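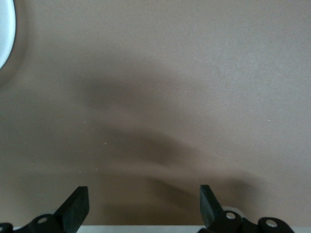
Plestier Wines to release first single-vineyard white from Arkwood

Last updated: August 18, 2026

Plestier Wines has confirmed that the first white wine made entirely from its Arkwood vineyard will go on sale in January. The wine will be sold under the name Arkwood White and will be available from the cellar shop, by post and through a small number of restaurants in the region.

The release consists of 252 cases. Members of the Plestier cellar list will be able to place orders before general sale opens, with a limit of two cases for each household. Any wine left after the members' period will be offered to the public at the same price.

Arkwood lies on a chalk slope to the north of the winery and was planted in stages after the company took on the lease. Fruit from the site has until now gone into the house blend, where it made up a modest share of the whole. The winemaking team kept the Arkwood grapes apart at the last harvest after several years of trial lots, and the decision to bottle them separately was taken following tastings in the spring.

The grapes were picked by hand over several mornings and pressed as whole bunches. Most of the juice was fermented in steel tanks at a low temperature. The remainder, around 30 per cent, was fermented in older oak barrels and left on its lees until blending. No new oak was used. The wine was given a light filtration before bottling and will rest in the cellar until its release. 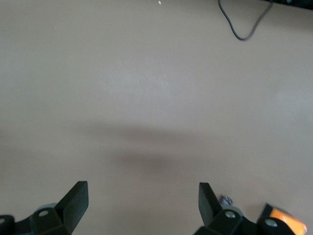 The company describes the wine as dry and fresh, with flavours of green apple, pear and lemon peel and a slightly salty finish. It is intended to be drunk young, although the cellar team expects it to keep well for a few years if stored somewhere cool and dark. Suggested dishes include grilled fish, roast chicken and soft goat's cheese. The recommended serving temperature is cool but not heavily chilled, as the oak-fermented part of the blend shows more clearly when the wine has been out of the refrigerator for a short while.

Bottles will be closed with a screw cap. Plestier Wines moved its white wines away from natural cork some time ago and reports fewer returns as a result. The red wines will continue to be sealed with cork for the present. A lighter bottle has also been chosen for the Arkwood release, and the same glass will be used for the house white from the next bottling onwards.

Distribution to restaurants will be handled by Gevix, which already supplies the Plestier house white and rosé. Gevix will deliver within its usual area and has asked that restaurants wishing to list the wine register their interest before the end of the year. Allocations will be made according to the amount available, and it may not be possible to meet every request in full.

The release does not affect supplies of the Tan, the company's oak-aged red. A total of 422 cases of the current Tan vintage were bottled, and stocks remain at the cellar shop. The next vintage is still in barrel. A date for its bottling will be announced once the blend has been settled.

Work also continues in the vineyard itself. The lower rows at Arkwood, which have suffered from spring frost, are being pruned later than the rest of the site in order to delay bud burst. Grass is now left to grow between alternate rows and is cut back in early summer. The company has no plans to extend the planting beyond its present boundary.

Visitors to the cellar shop will be able to taste Arkwood White from the first day of general sale. Tastings are free of charge for cellar list members and for anyone making a purchase. Groups are asked to book in advance, and those who would like to walk up to the vineyard should wear suitable footwear, as the path is steep and can be muddy during the winter months. Parking is available beside the winery gate.

Existing members will receive an order form by post and need take no action before then. Requests to join the cellar list may be made at the shop or in writing. New members who join before the order forms are sent out will be included in the advance sale. Wine will be sold only to persons aged 18 or over, and proof of age may be requested on collection or delivery.

© Plestier Wines. All rights reserved. | Contact us | Back to top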